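Skalolton Shared Workshop: Frequently Asked Questions

Do I need to book a bench?
Yes. Book by phone or at the front desk. Slots are 2 hours long and you can take two in a row if the bench after yours is free.

What does membership cost?
Full membership is £215 a year. There is no joining fee. If you leave part way through the year we refund the unused months, apart from the first.

Can I bring my own tools?
Hand tools, yes. Anything with a plug must be tested first. Leave it at the desk and pick it up the next day.

Is there a minimum age?
Members must be 17 or over.

Where do I park?
In the yard behind Jaklow Tyres. The gate is locked at 9pm.

Can I store a project between visits?
Shelf space is free for one month. Label it with your name and member number. Unlabelled work goes to the scrap bin in April.

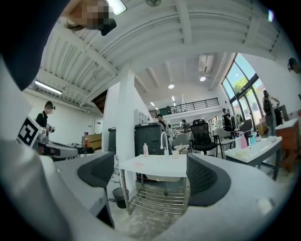
Ramanauskas

Where do I wash brushes?
Use the sink for water-based paint only. White spirit and oil go in the marked tins by the back door.

Comments

stavus: Is the yard all right for a long van?

member 772: Yes, but reverse in. It's tight on the left.

potterbee: Refund came through in a week, thanks.

Related pages
Bench booking rules
Tool list
Timber offcuts for sale

Contact us | © Skalolton Shared Workshop | Back to top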